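Civent to Collect Used Clothing and Bedding in October

Drop-off points open at 760 addresses; sorting moves to a larger site

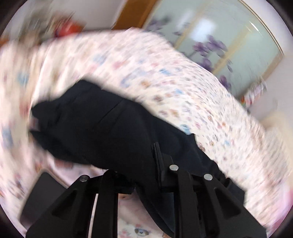
Civent, the household textile reuse company, will run its fall clothing collection throughout October. Residents can bring in clothes, sheets, blankets and bedspreads they no longer use, free of charge. The company asks people to go through their things at home first, and a bed is a good place to do it. A black garment is easy to look over on a pale cream and pink bedspread, even one covered in small colorful prints, but dark clothes tend to disappear against dark covers. Each piece should be opened out flat, checked for holes at the seams and cuffs, and then folded before it goes in the bag.

Drop-off points will be set up at 760 addresses, up from 500 last year. Most are in apartment building lobbies and grocery store entrances. A full list is posted at the Civent service desk and at all Vutetti laundry shops, which are taking part for the first time. Vutetti shops will accept bags from 7 a.m. until closing. Lobby points can be used at any hour the building is open.

Items must be clean and completely dry. Damp clothing can spoil a whole bag, and bags that smell of mildew will be turned away. Missing buttons, loose hems and stuck zippers are fine. Clothing with large tears is also accepted but should be packed in a separate bag marked "rags." Civent does not take pillows, comforters with feather filling, electric blankets, shoes or rugs.

"Most of what we receive can be worn again with very little work," the company said. "The slow part for us is the bag where everything has been pushed in together, with socks inside pant legs and sleeves turned inside out. Ten minutes of folding at home saves us a lot of time on the line."

Households are limited to 5 bags per visit. Standard kitchen trash bags are the right size and should be tied, with no tape. Pockets should be emptied. Keys and cards found during sorting are held at the service desk for one month.

Sorting this year will be done at the former Jultitz warehouse, which Civent leased in the spring. The building has room for 1000 bags at a time and a covered loading area, so trucks can be unloaded in the rain. The old sorting room on the ground floor of the main office will be used for repairs only.

Wearable clothing will be sold through the company's own shops or given to partner shelters. Bedding in good condition goes to shelters first. Worn cotton will be cut into cleaning cloths by Szabó, a family workshop that has bought rags from Civent for several years.

Building managers who would like a drop-off point in their lobby can still apply at the Civent service desk until the collection opens. The container takes up the floor space of a small armchair and is emptied twice a week.

Press inquiries: Civent communications office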